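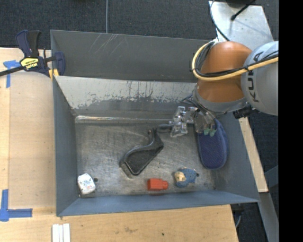 Fig. 4: Robot arm reaching into a metal bin

Section 4. Setting up your price alerts

By now you should have Soltura installed and your shopping list typed in (if not, go back to Section 3, I'll wait). This section covers the alerts, the part I wrote the program for in the first place -- I was fed up with buying a kettle on Saturday and seeing it cheaper on Monday.

You'll need to be connected to the internet for steps 3 and 6. Everything else can be done offline, so if you pay for your calls by the minute you can hang up in between.

4.1 Your first alert

1. Open your shopping list and click once on the item you want to watch. The line goes blue.

2. Press the Watch button. A small box opens with the item's name at the top and three empty spaces under it.

3. Press Fetch. Soltura dials up, looks at each shop you ticked in Section 3 and fills in today's lowest price. On my modem this takes a minute or so for a short list. Go and put the kettle on.

4. In the space marked Target, type the price you'd be happy to pay. Leave out the pound sign. If you type 100, Soltura takes it as £100.00, and if you want pence you must use a full stop and two figures.

5. Choose whether the price should include delivery. I always leave this ticked! A camera that's a fiver cheaper and then costs seven pounds to post is no bargain at all.

6. Press Save and Test. You should hear a beep and see the words Alert Ready at the bottom of the window.

Note: if you get Alert Waiting instead, one of the shops didn't answer. It will try again the next time you connect and you don't have to do anything.

Caution: don't set a target of 0 to mean "any price". Version 1 let you do this and it beeped at people all night. In the present version it simply switches the alert off, and you'll be left wondering why it never goes off.

4.2 Choosing a sensible target

People write to me about this more than anything else. I look at the History tab first, which shows the lowest and highest price since you started watching. If you've only just started there won't be much there, so load the Savthorpe file from the disk (File, then Open History, then savthorp.his). It holds past prices for 1,356 household items, mostly electrical, and it's good enough to give you a feel for things. It runs up to last November and I do mean to bring it up to date.

Then I set my target just above the lowest price in the history. Set it exactly at the lowest and you can miss out by a penny, which has happened to me with a toaster and a set of speakers.

4.3 Voucher codes

1. Open the Vouchers window from the Tools menu.

2. Type in the code exactly as printed, capitals and dashes included.

3. Pick the shop from the list. If it's a Lenz catalogue code, pick Lenz (Mail Order) and not Lenz (Stores), as the two don't take each other's codes.

4. Type the last day it can be used, day first.

5. Fill in Minimum Spend if there is one. Leave it blank if there isn't.

6. Press Add.

From then on Soltura takes the voucher off before it compares prices, and the result has a little V beside it.

Note: it can't tell whether a code has already been used. Once you've spent one, delete it yourself.

Caution: only one voucher is counted per item. Some shops do let you use two together, so if you think you can, work it out on paper and put the final figure in the Notes box.

4.4 Points cards

If you collect Nillenley points you can have them counted too. Go to Options, then Cards, tick Nillenley and enter how many points you have now. The program treats 2,000 points as a tenner, and you can change that figure if your card works differently. Points you would earn on a purchase appear in grey and are never taken off the price. I tried it the other way for a while and kept talking myself into dearer things.

4.5 If something goes wrong

Error 123: the shop has changed its pages and Soltura can't find the price any more. Check the updates page for a new shop file, and if there isn't one, drop me an email with the shop's name.

Prices all show as dashes: you're not connected, or the line dropped halfway. Reconnect and press Fetch again.

The beep is too loud: Options, then Sound. There's a quieter one called Plink.

Section last changed Friday, June 23, 2000. Backing up your list is in Section 5.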